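Uro two-arm sorting kit, worth the money?

plamness_pete
Jan 21, 2026

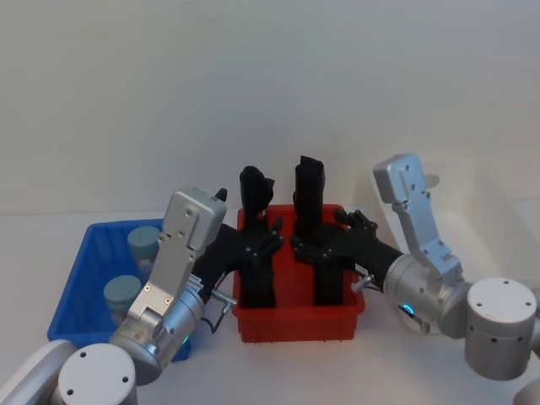
Had the Uro on loan for 9 days and the rep wants 3000 a month if I keep it. Sorting by bin is decent. Setup took me 2 evenings and most of my vocabulary. The hands are lovely, the manual less so.

3 likes · Share

N_Sosa
3000 a month? For that I'll come round and sort your bins myself. I'll even bring lunch.

11 likes · Share

warrier_m
Bit harsh. We've had one at Orellana since April and it's paid its way. Fingers cope with awkward shapes that our old suction cups just dropped.

2 likes · Share

N_Sosa
Paid its way after how many call-outs?

warrier_m
Five. Two were my fault.

4 likes · Share

ines_b
Ask what replacement fingers cost before you sign. Then sit down.

plamness_pete
Asked. Sat down. Going to try for a shorter contract.

6 likes · Share · 8 comments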